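Print this post | E-mail this post

Can it empty the bin yet?

My brother-in-law asked me last month when he could buy something to pick up after his kids. I said not soon, and then spent a few evenings trying to work out whether I was right.

The chore I keep coming back to is taking things out of a container. At home it's a toy box. At Skuvley, the small parts shop where I worked for six years, it was a metal tote, and a person stood over it all shift and moved pieces to a tray. A good picker there could clear 100 pieces without thinking about it. The arm they tried in my last year, with software from a firm called Ilell, got 67 out of 100 on its best run. The rest had to be fished out by hand.

Blocks are the usual test, and they look easy. But metal walls get in the way of the arm, and a piece lying close to one leaves little room for the fingers.

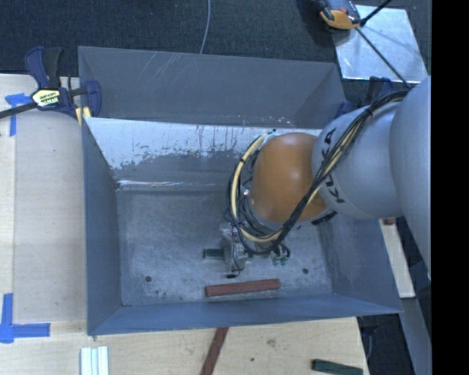 Ongart wrote in after my last post on this and said I was being too hard on the things, that 67 is fine if the machine runs all night and a person comes by at 6 a.m. to deal with what's left. That's fair for a shop. Nights are long and the tote doesn't care.

It's less fair for a house. I don't want a machine working on the toy box until morning, and I don't want to clamp the toy box to a table first. A kid's bin has socks in it, and half a puzzle, and something sticky. I can clear ours in 20 seconds by tipping it over - which I suppose is cheating.

So my answer to him is still not soon. Shops first, probably, and only for parts that are all alike.

Last updated: May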